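Skosia Kitchen Storage – Your Questions Answered
Last updated January 2022

Ordering

Do you deliver outside the mainland?
Yes. Islands and Highland postcodes are served from our Chisholm depot. Allow 8 working days. Mainland orders placed before noon normally leave us the same day.

Is there a minimum order?
No. Orders under 4 items go by post, larger ones by courier.

Can I change my order after I have paid?
You have 48 hours. Reply to the confirmation email and leave the subject line as it is, or the message goes to the wrong inbox.

Using your rack

How much weight will a shelf rack take?
The Ollitz range is rated for everyday crockery. Spread plates along the length and keep cast iron pans somewhere else. The Vorkora range is heavier and may be used for pans.

Can wire racks go in the dishwasher?
Coated ones can, on a cool wash. Chrome ones should be wiped by hand and dried. Salt from the dishwasher gets into the joints and brings up rust spots, which the guarantee does not cover.

What do I do if the coating chips?
Dry the spot, rub it lightly with fine paper (600 grit) and dab on touch-up paint. We sell small pots in white and grey. Leave it overnight before putting anything on it.

My rack rocks on the worktop. Is it faulty?
Usually not. Turn it round first, as many worktops have a slight dip. If it still rocks, press down gently on the high corner. Racks bent in transit are replaced free – send us a picture within the returns period.

Will it mark a white surface?
The feet can leave grey lines if the rack is dragged. Lift it when you clean, and use the clear stick-on pads if your table is glossy.
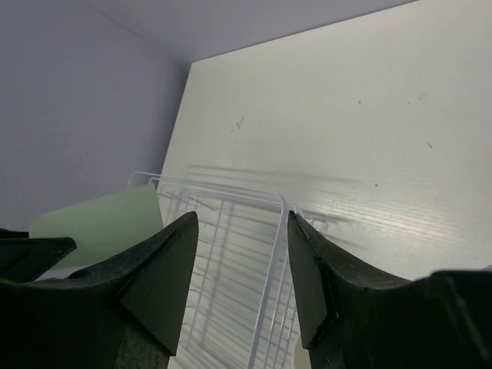
Shobha Rajan wrote to us in September that the pads had slid off her rack after a few weeks, and that wiping the feet with white vinegar before fitting a new set had cured it. We now print the same advice on the packet.

Returns

How long do I have to send something back?
Thirty days, unused. Second-quality racks can be exchanged but not refunded.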